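Home Notebook Projects Supplies Contact

Pitora sitting room – finish test, console table. May, started 9:15

Fuseini dropped me off, back for me at 4. Job today is just the console and a quick look at the chaise. Valentin wants to know if the top needs a recoat or only a clean and wax. My bet before starting: clean and wax. Write that down so I can be wrong in public.

Top first. Dark, high gloss, somebody has been at it with spray polish for years I think. Smeary under a fingertip. Did a test patch at the back corner, white spirit on tissue, light pressure. Tissue came up yellowish brown. Second go, cleaner. Third go nothing. So its mostly old polish and not colour coming off – good. Checked again with a damp one to see if the film blooms. Didn't.

Note for Binta: used plain tissue bc the cotton rags are still in the Illow box. It works for patches but sheds lint on gloss, don't use for the full top. Proper rags for that.

Raking light from the window is great in here till 11 or so. Shows every swirl. Sheers left closed, with them open it's too much glare and you can't see the surface at all.

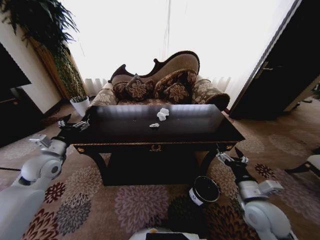
Left the gold trim on the apron alone for now. Don't know if it's leaf or paint and I'm not going near it with solvent until Esko has looked. Same with the little pull, brass, ornate, lots of muck in the low bits. I'd say soft brush and nothing else. NO metal polish, it will leave white crud in the detail and we will be picking it out with toothpicks again like at Rullthorpe.

Wax test 10:40. Costache dark on the front left, clear on the back right. 15 min, buff. Dark one is too red. Clear is fine. Left the clear another 18 before the second buff, no real differnce, don't bother.

Chaise: frame is carved, dark, same family of color as the console but I doubt same maker. Vacuum on low thru a screen, then look at the scroll along the back. Dust sits in the carving. Floral fabric – no wet cleaning, not ours to decide. Cushions come off and get bagged before we start on the frame, bolster too.

Move the plant before anyone opens solvent near it. Also the floor around the curved legs needs covering, pattern is nice and I'm not paying for it.

To do
– ask Esko re trim
– rags!! (Illow box)
– 300 ml clear wax, check the shelf first
– door has to stay open for air, bring a wedge
– tell Valentin no recoat. I was right

Filed under: Furniture care / Wax & polish / Site visits

3 comments

Esko Halonen
Will look at the trim. Try a dry swab first and keep the swab, don't throw it out.

Binta Danladi
Rags are not in the Illow box, they're on my bench. Washed.

Vasilică Chiriac
Which dark did you use, the old tin or the new one? The old tin always went red on me.

Older entries Newer entries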